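Print this page | Email a friend

Kit gallery: the hand-held grippers, and what I want to spend next

I promised Kiran Rana I'd put the September equipment bits on one page so that people could look at them before the budget meeting on Friday and stop asking me in the corridor (I don't mind the corridor really, but I never have the figures on me). So this is the Rulley project gallery, with my notes on what things cost, what I'd buy again and what I'm asking for. If you only care about the total, scroll to the bottom and skip my waffle.

Quick bit of history for anyone new. We spent most of last year saving up for a proper arm, then Pushpa Dubey did the sums and pointed out we could get going with hand-held grippers for a fraction of the money and still have plenty to train on by the time the arm turned up. I grumbled for a week and then agreed with her. The arm is still on the plan, it has just moved back a bit, and I've stopped sulking.

The grippers

We went for the Plinard ones. A pair, with the mounts, the charger and the case, came to £2,649 delivered, which made me wince, but the Kesdale quote was higher and the case was extra! Setting them up took an afternoon and a lot of tea. The weight is fine for the first half hour and then your wrist starts to have opinions, so please budget for enough people as well as enough kit. I'd put two people on every gripper and swap them over.

Finger pads are the thing I got wrong. I put down one spare set, thinking they'd last the year, and I'd now order spares at the same time as the grippers. They're £32 a set and the postage is the same however many you have in the box, so it's silly to buy them in dribs and drabs like I did.

Out on the floor with the café furniture

The black mesh pad up close, with the white-topped tables and gold-framed chairs set out ahead. I'm very fond of the round table with the lacy pattern on top, and those thin gold legs and wire bases are just the sort of fiddly shape Pushpa keeps asking for.
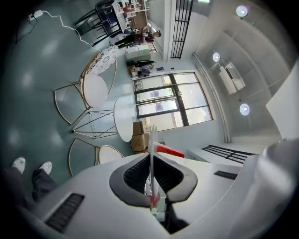
Furniture and other things to pick up

We set aside £584 for things that aren't robots at all, and I'd defend every penny of it. When I first drew up the plan I had this down as "props, misc" with a nought next to it, because I thought we'd just borrow things. You can borrow a mug. Borrowing tables and chairs for weeks on end gets awkward, and then somebody wants them back on the one day you need them.

My advice if you're planning your own: write the list of objects first and the list of equipment second. We did it the other way round and ended up checking whether the gripper would open wide enough for things we'd already paid for. Have a look at how shiny your floor is too. Ours bounces the ceiling lights straight back at you, and I'd like a bit of money for matting so we can try some sessions with it and some without.

Power and cables

Boring, I know! We were forever hunting for a socket, so extension leads and power strips are a proper line in the budget now. I'd also like some flat cable covers, as white leads wandering over the floor are fine until someone is walking backwards with a gripper in their hand. Kiran wants them in yellow. I want whatever is cheapest.

Batteries are the other half of this. One charger between two grippers means somebody is always waiting, and a second one would pay for itself in people not standing about eating my biscuits.

What I'm asking for on Friday

In the order I'd buy them, if we can't have the lot:

Spare finger pads, 15 sets, to be shared with the Nautiyal group, who have offered to split the bill
A second charger
Cable covers and matting
A small trolley with a lockable drawer, so the cases aren't living under my desk
The deposit on the arm, if there's anything left (I can dream)

Pushpa has the supplier quotes in a folder, and she'd like any arguments about the order of the list before the meeting and preferably in writing. I've left storage out for now because we may be getting the big cupboard upstairs, and I don't want to ask for shelving we won't need. If the cupboard falls through I'll be back with another page.

Print this page | Email a friend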